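Branard Rental Properties
Periodic Electrical and Fire Safety Check, Furnished Units
Building: Zudside, ground floor
Inspection date: Tuesday, August 1, 2000
Next check due: October

1. Main panel
Cover secure, no missing blanks. PASS
Circuit directory legible. FAIL
Comment: Two breakers carry the same label. Relabel before next tenancy.

2. Receptacles
Ground-fault protection trips on test button. PASS
Faceplates intact. PASS
Comment: Plate behind refrigerator replaced during visit. Box depth adequate.

3. Smoke alarms
Hallway unit sounds on test. PASS
Bedroom unit sounds on test. FAIL
Comment: Battery contacts corroded. Replace the whole unit; do not clean and refit.

4. Water heater
Discharge pipe run to floor drain. PASS
Clearance from stored items. FAIL
Comment: Paint cans on top of heater. Tenant notified in writing.

5. Portable heater (Coppens, 1,125 watts)
Cord and plug free of damage. PASS
Tip-over switch operates. PASS
Comment: Not to be used on an extension cord. Wall circuit is 20 amp.

6. Extinguisher (Lundeo)
Gauge in green band. PASS
Bracket fixed to wall. FAIL
Comment: One anchor pulled out of drywall. Refix into stud.

7. Exits
Rear door opens without key from inside. PASS
Hall light works at both switches. PASS
Comment: Door drags on threshold. Plane bottom edge when weather is dry.

8. Kitchen
Range hood filter clean. PASS
Counter surface sound. PASS
Comment: Reseal wood at yearly service.
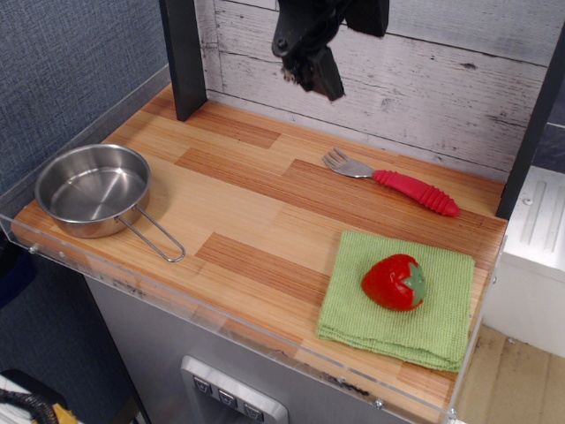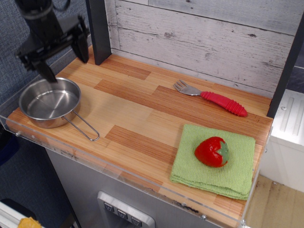

Item 8. Kitchen, wood counter with small saucepan (both views).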